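Home Helper Two-Arm Unit – Trial Inspection Checklist
Product under review: Hovard laundry package, supplied by Litbridge
Unit 3476, bedroom setting
March 9, 2018

1. Paperwork and contact sheet supplied – OK
Comment: A lovely clear manual, and I read all 238 pages of it over several pots of tea. The index could be kinder to beginners.

2. Stop button reachable from the doorway – OK
Comment: Tried it 6 times and was very happy with it. I would still like a bigger label, as my own eyes are not what they were.

3. Hands, wrists and straps – OK
Comment: Please look over the black wrist straps before each session, and don't be shy about asking for a fresh pair if they seem tired. 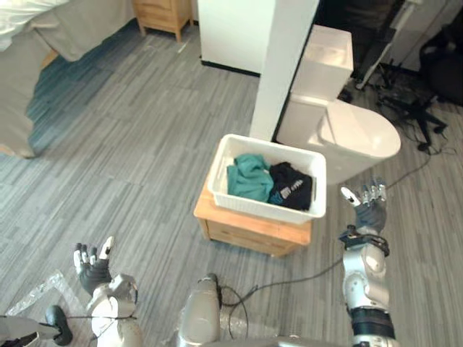 4. Cables – NEEDS ATTENTION
Comment: I do go on about cables, I know, but any that run along the floor should be clipped or taped down before the arms are switched on. Kustura makes a nice flat cover that would do the job.

5. Floor clear of plastic and scraps – NEEDS ATTENTION
Comment: Clear plastic is slippery stuff on a plank-patterned floor. Pick it up first, please, and check under the furniture too.

6. Basket and stand – PASS WITH NOTE
Comment: The basket should sit fully on its stand with no end hanging over. A wider table would be a real kindness.

Next check: November, or after 8 more sessions.

Recent items
Uibo gripper pads: care and cleaning
Hovard kitchen package – first impressions
Litbridge service plans compared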